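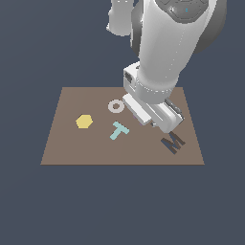
Imagem gerada por computador: braço branco sobre um tampo castanho-claro, fundo azul-ardósia.

Lista: transcricao-sastlow
De: Lorena Núñez
Assunto: Re: Critérios para abreviaturas e datas (correspondência Fankhauser)

Leopold Rainer escreveu:

> Boa tarde a todos,
>
> Estive a rever as cartas da segunda caixa e encontro três maneiras diferentes de tratar as abreviaturas. Numas transcrições aparece «V. M.ce», noutras «V[ossa] M[er]cê» e noutras simplesmente «Vossemecê», o que já me parece uma interpretação. Com as datas passa-se o mesmo: há quem ponha «7bro» como está no papel e há quem escreva «setembro».
>
> Pergunto se não seria melhor desenvolver tudo em silêncio e pôr uma nota geral na introdução. Os leitores do volume não são paleógrafos e os parênteses rectos cansam. Também não percebo por que motivo guardamos as quebras de linha, se o texto vai ser recomposto de qualquer maneira.
>
> Outra coisa: a Gertraud tem estado a corrigir a ortografia do sobrinho (o que escreve «inda» e «avia»). Eu deixaria ficar.
>
> Leopold

Leopold, respondo por partes e copio a Gertraud Sutter, que não sei se recebe a lista no endereço novo.

Abreviaturas. Não concordo com o desenvolvimento silencioso, pelo menos nesta fase. Temos 1452 cartas e a maior parte só foi lida por uma pessoa. Se alguém desenvolve mal uma abreviatura e não deixa marca, quem faz a segunda leitura passa por cima, porque a frase faz sentido. Aconteceu com «dº», que em metade das cartas comerciais é «dito» e que foi lido como «dinheiro» em várias delas. Ninguém deu por isso até a Zuweira Adjei conferir as somas de uma factura e ver que a frase falava do fardo e não do pagamento.

A minha proposta é manter os parênteses rectos no ficheiro de trabalho e tirá-los só na versão para impressão. É uma substituição automática que se faz numa tarde. O caminho inverso obriga a voltar aos originais.

Quanto à forma: «V[ossa] M[er]cê» para a escrita «V. M.ce», sempre. «Vossemecê» só se estiver escrito por extenso, e está em algumas cartas da cunhada. São formas de tratamento com peso diferente e a alternância interessa a quem estudar a família. O velho Fankhauser nunca escreve «Vossemecê» aos correspondentes de fora, e quando o filho o faz leva uma repreensão na carta seguinte.

Datas. «7bro» fica «7bro» no corpo da carta. No cabeçalho do registo vai a data normalizada, que é a que serve para ordenar. Os dois campos existem na folha desde o princípio, só que o segundo está vazio em muitos registos. Lembro que 7bro é setembro, 8bro outubro, 9bro novembro e Xbro dezembro. Há pelo menos uma transcrição em que 7bro passou a julho, e com isso a carta sobre a vindima ficou antes da carta que anuncia a poda. Já corrigi essa, mas convém cada um ver as suas.

Se a data estiver incompleta, normaliza-se só o que se sabe. Uma carta com «hoje quinze» e mais nada fica sem mês no cabeçalho, mesmo que pelo conteúdo se adivinhe que é de abril. A suposição vai para a nota, com o motivo: «menciona a chegada da égua, cf. carta anterior». A Aliki Tzanetos tem feito assim na caixa dela e é fácil de seguir.

Quebras de linha. Aqui percebo a dúvida, porque dão trabalho e não aparecem no volume. Guardamo-las por causa da conferência. Quando se compara a transcrição com o papel, ter a linha a acabar no mesmo sítio poupa muito tempo, sobretudo nas cartas cruzadas, em que ele escreveu a direito e depois rodou a folha para aproveitar o papel. Nessas, sem as quebras, perde-se o fio ao fim de 12 linhas. Mantenho que se marquem com a barra vertical, sem espaço antes nem depois quando a palavra é partida, e com espaço dos dois lados quando não é:

recebi a sua de vinte e fi|quei ciente
recebi a sua | de vinte e fiquei

Quem tiver usado a barra inclinada não precisa de refazer nada, eu converto. Peço só que não misturem as duas na mesma carta, porque a inclinada também aparece nos originais, nas contas.

Ortografia do sobrinho. Estou com o Leopold. «Inda», «avia», «oje» e o resto ficam como estão. O rapaz aprendeu a escrever tarde e vê-se a mudança de ano para ano. Nas últimas cartas já põe quase todos os agás, alguns onde não deviam estar. Se corrigirmos, essa história desaparece. Gertraud, se ainda tens a versão anterior às correcções, manda-ma e eu reponho. Se não tens, diz-me quais foram as cartas e dividimos a releitura entre duas pessoas.

Há excepções em que se pode intervir, e convinha ficarem escritas nalgum lado:

— palavra repetida por engano na mudança de página: transcreve-se uma vez e anota-se;
— letra coberta por mancha, quando o contexto não deixa dúvida: entre parênteses rectos com ponto de interrogação se houver hesitação;
— espaços entre palavras: separamos segundo o uso actual («a quella» passa a «aquella», mas os dois eles ficam).

Sei que esta última é discutível. O critério antigo mandava respeitar as junções, só que nesta letra é impossível dizer se há ou não espaço, e cada transcritor via uma coisa diferente.

Maiúsculas. Ninguém perguntou, mas aproveito. O C e o S do Fankhauser têm a mesma forma no princípio e no meio da palavra, e só mudam de tamanho. Quando não se consegue decidir, minúscula. Nomes de pessoas e de terras sempre com maiúscula, incluindo Gener, que aparece umas vezes como apelido do sócio e outras como nome da quinta. No índice vão em entradas separadas, e se não for claro qual é, põe-se na do apelido com ponto de interrogação.

Do mesmo modo, «Zanero» é sempre o barco e nunca uma pessoa. Eu própria andei meses convencida de que era um feitor, por causa da frase «o Zanero chegou muito maltratado e precisa de descanso». Na carta seguinte estão a calafetá-lo.

Papel e tinta. Alguns registos trazem descrições longas do suporte no campo das notas. Bastam o número de folhas, a indicação de selo ou lacre e os danos que afectem a leitura. As marcas de água estão a ser levantadas à parte pela Aliki, que tem a mesa de luz, e não vale a pena fazer o trabalho em duplicado. Se encontrarem alguma que ela não tenha na lista, mandem-lhe só a cota.

Calendário. Em Sastlow, a sala de leitura passa a fechar à hora de almoço, e as caixas têm de ser devolvidas ao balcão nesse intervalo. Quem for de fora que conte com isso. O limite continua a ser de 2 caixas por leitor, e os pedidos feitos depois das 16h só são servidos na manhã seguinte. A caixa das contas da quinta está em restauro e não tem data de regresso. Para as cartas que remetem para lá, deixem a referência em aberto com «ver contas» e mais nada.

Sobre o volume impresso, a decisão sobre notas de rodapé ou notas finais não está tomada. Eu prefiro o rodapé, a Zuweira prefere no fim de cada carta, e há argumentos de composição dos dois lados. As notas têm a mesma redacção em qualquer dos casos, por isso não é preciso esperar. Escrevam-nas curtas, sem repetir o que está no índice de pessoas.

Mando em separado a folha de critérios revista, com 20 exemplos tirados das duas primeiras caixas. Se alguém discordar de algum ponto, prefiro que responda para a lista e não só para mim, para não termos outra vez duas versões a circular. Enquanto não houver objecções, sigam a folha nas cartas novas e não mexam nas antigas. As antigas acertam-se na segunda leitura.

Leopold, a tua pergunta sobre as cartas em alemão fica para outra mensagem. São poucas, mas têm problemas próprios — a começar pela letra, que é de outra mão — e preciso de ver primeiro o que a Gertraud já adiantou.

Cumprimentos,
Lorena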